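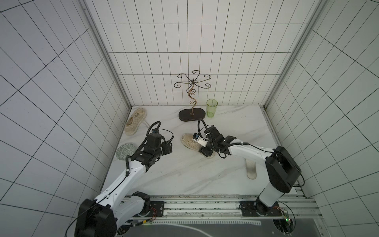

Parallel jaws or something softer for shoes?
Posted by Larasati Sumampouw, 10/21/23

I'm comparing grippers on a two-arm setup and having a great time with it, but sneakers are driving me up the wall! Old lace-up canvas type, thick rubber sole. The black parallel jaws do fine on a cup. On a shoe I can't settle on where to grab. One finger inside the collar gives me a nice hold on the heel, only then the wrist camera sees just the shoe and the cloth around it, not much else.

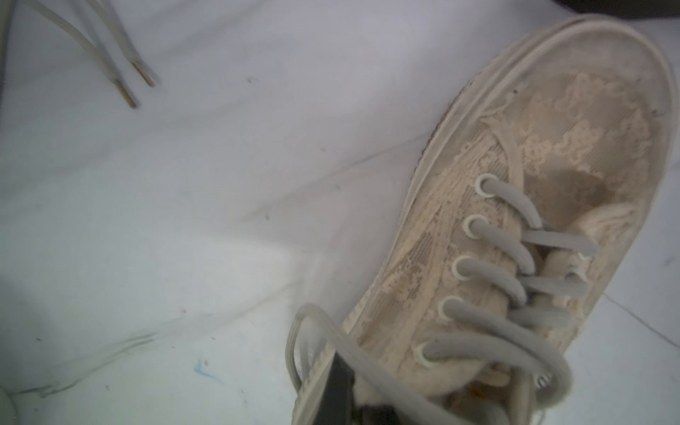
Yoga Mandagi
Go with the collar grab, I love it for low-tops. The heel is the stiffest part of the upper, so the jaws have something to close on. We ran 40 picks each way in March and the toe grabs slipped 20 times (the collar ones, twice!). Drop your closing speed before you buy anything.

Kartini Lumenta
get the soft fingers from Oltirov, way better

Ratih Liem
I've used the soft ones and they're fun, but they fold on a heavy sole. I'd keep the hard jaws and add a fixed camera over the bench, then compare the two views for the same grab. The wrist view is great right up until contact, and after that I trust the wide one. Watch your cable loops when both arms reach for the middle, too. Mine snagged in the first week.
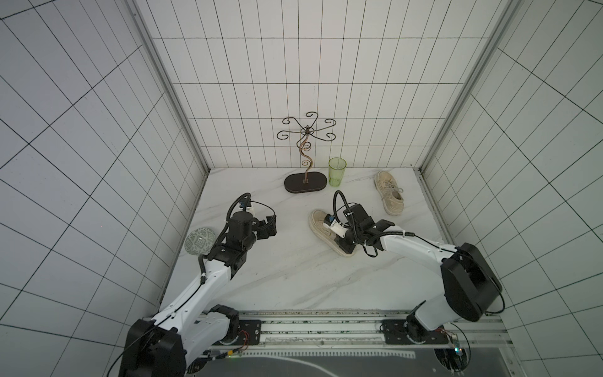

Right arm holding a sneaker near the heel, wide view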